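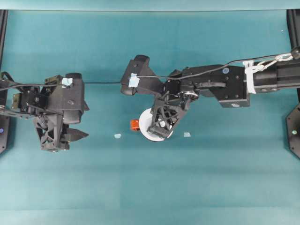 Bench Two at Brerdale: Teaching Two Arms by Remote Control

Posted Monday, May 5, 2025, by Freya Parsons

This gallery is for people joining the teaching sessions at the Brerdale workshop, and for anyone who has asked what goes on at bench two. Amber Greenwood and I run the bench between us. We show a pair of arms how to do small tabletop jobs by driving them ourselves, one hand to each arm, and saving every move. The recordings are later used to train a controller that tries the same job without us.

The current job is called Velesano, after the street the first workshop was on. Names are handed out in order from a list and mean nothing. The job is simple to say: pick up the orange block, place it on the white disc, let go, and back both arms away. We need 1,000 good recordings of it before August.

The arms

Both arms are black, and they come in from opposite sides of the table. Each ends in a gripper with lattice finger plates. The triangular cutouts keep the plates light, and they also let the plate bend a little when it presses on something. If you push down too hard on the table the plate will flex before anything breaks, but please do not make a habit of it.

The right arm does the picking in most recordings, with the finger plate brought down at an angle over the disc. The left arm waits until it is needed. Later in the set we swap sides, so everybody has to learn to drive both.

The table

The work surface is teal. We tried a white one first, and the disc was hard to make out against it on the screen. The orange block shows up well on teal, even when a gripper is close by and throwing a shadow.

Keep the front half of the table clear. Cups, phones and notebooks go on the shelf behind the driver's seat. A recording with a stray object in it has to be thrown out, however well the job was done.

The tape

Small pieces of pale blue tape mark the table, one to the left of the block and one to the right of the disc. They set the limits for where things may be put down at the start of a recording. Anywhere between them is fine, and you should vary it. If the block starts in the same spot every time, the controller learns the spot and not the block.

The tape is only a shade lighter than the table. That is on purpose, but it does make the pieces easy to miss when you wipe down. If one comes up, do not guess where it was. Ask Amber, who has the drawing.

There is blue tape on the housings of both grippers as well. Leave that alone.

The cable

A thin black cable runs across between the arms, over the left gripper and along the right arm toward the silver hook. Look at it before each recording. It should have enough slack for both arms to move through the whole job, and it should stay up out of the way of the fingers. If it droops, stop and fix it at the clip.

Driving

The driver sits at the far bench with two hand controls built by Clegg. Moving a control moves the arm on that side, and squeezing the trigger closes the gripper. There is a short delay. New drivers tend to overshoot, then correct, then overshoot the other way. Slow down and it goes away within an hour or so of practice.

A few points that come up with every new driver:

Start with both arms apart and still. Wait for the tone, then move.

Come down on the block from above. Sliding in from the side looks quicker on the screen, but it pushes the block as often as it grips it.

Do not stop halfway to think. A pause gets recorded along with everything else, and the controller will learn to pause there too. If you lose your place, end the recording and mark it as bad.

Small mistakes are fine if you recover from them. A block that slips and is picked up again makes a useful recording – we keep those in their own folder.

Count the job as finished when the block is on the disc, the fingers are open, and both arms are back where they started.

Sessions

A session lasts 65 minutes. That includes the check at the start and the reset at the end. A steady driver can make up to 40 recordings in that time, but we would much prefer fewer and cleaner ones. Change drivers after each session, because tired hands show up in the data.

Between recordings, a second person resets the block and the disc. Drivers take their hands off the controls during a reset, every time. The resetter calls "clear" before the next tone.

Saving and labels

Recordings go straight to the Adalex drive in the back office. Each one needs your initials, the side that did the picking, and good, bad or recovered. Fill these in as you go. Last month we had a whole afternoon with no labels and had to watch every recording again to sort it out.

Bad recordings are kept for 5 weeks and then deleted.

Next

When Velesano is done, the same table will be used for a handover job, where one arm passes the block to the other. It needs two good hands and more patience, and we will start with drivers who have finished at least two full sessions on this one. The sign-up sheet is on the door of the back office. Put your name down in pencil, as the times still move around a lot.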